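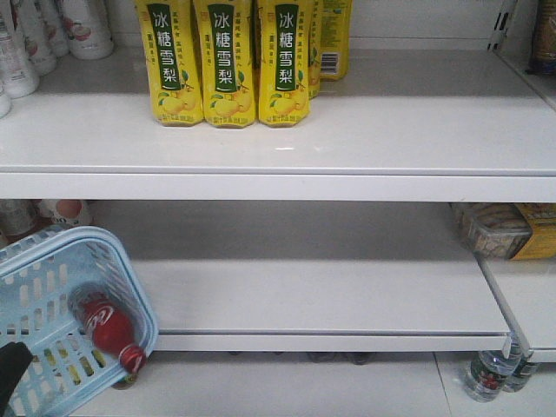 Prolteck is looking for people to join the Quintanilla project as robot operators. The work is teaching a two-fingered robot to do ordinary shop jobs, and it does this by copying you. You sit at a desk with a pair of hand controls, move them as you would move your own hands, and the robot follows. Every run is recorded, and the recordings are what the robot learns from. Most tasks are the sort anyone does in a supermarket, such as getting a bottle of cola into a shopping basket, or taking one pear drink from a group of five without knocking the others over. You will repeat each task many times, with the goods moved a little between runs.

We have 14 places in this round. The first block of work starts in February and runs until we have 758 usable recordings from the shop shelves. After that, operators who want to stay on can be moved to the kitchen tasks at our Asinden site.

What you will do

Most of the day is spent on remote control. A shift is split into short sessions with a break after each. Before a session you are given a task card with one line on it, for example "put the can in the basket" or "move the juice to the upper shelf". You carry out the task at a steady pace, press the pedal to end the run, and mark it good or bad. If you drop something, mark the run and say so in the notes. Dropped items do not count against you.

The rest of the day is hand guiding. For this you stand next to the arm, switch it to free mode and move it yourself by holding the wrist. We use this for awkward reaches, where the hand controls are slow. Full training is given on both methods and you will not guide the arm alone until a supervisor has signed you off.

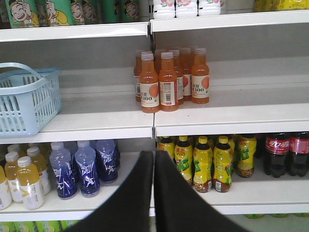
You will also reset the shelves between runs. This means putting goods back in the places shown on the layout sheet, swapping products when the sheet changes, and moving the basket. Please expect a fair amount of bending and lifting, though nothing heavier than a full basket of drinks.

Who we are looking for

You do not need a technical background. Past operators have come from shop work, driving, care work and college courses. We do need people who can:

- keep their attention on a slow, repeated task
- follow a written layout and notice when something is in the wrong place
- stand for part of the shift
- write short, clear notes in English
- see well enough, with glasses if worn, to work from three camera views on a screen

Experience with game controllers or machine operation is useful but will not decide anything. Both left-handed and right-handed operators are welcome. You must be 18 or over and have the right to work.

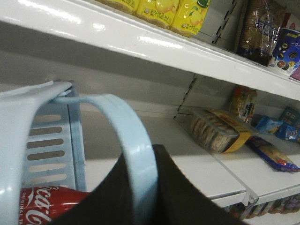

Gripper view, basket task: drinks can and snack shelves.

Hours and pay

Shifts are either mornings or afternoons, and you can ask for one or the other. The rate is 474 a week before tax for the standard pattern, paid weekly. Training is paid at the same rate. Travel between our main site and Asinden is covered, but travel from home is not.

How to apply

Send a short letter saying why the work interests you and which shift you would prefer, with the reference Quintanilla 73. A CV is welcome but not required. Address it to Booker Nguyen-Tran, operator lead, at the Prolteck office, or hand it in at the Trestar building reception before 5 pm. Shortlisted applicants will be asked in for a trial of the hand controls – it takes under an hour and no preparation is needed. We reply to everyone who applies, including those we cannot offer a place.

Comments (4)

marl_d
Is the trial paid?

Booker Nguyen-Tran
The trial itself isn't paid, but we refund the bus or train fare. Bring the ticket.

Pennyfields
I did a round of this at another company and the hand controls gave me a sore wrist by the second week. Can you adjust the height of the desk? Would apply if so.

Booker Nguyen-Tran
Yes, desk and chair both adjust, and the armrests come off if you prefer. Tell the supervisor if anything hurts and you can swap to shelf resets for the rest of the shift.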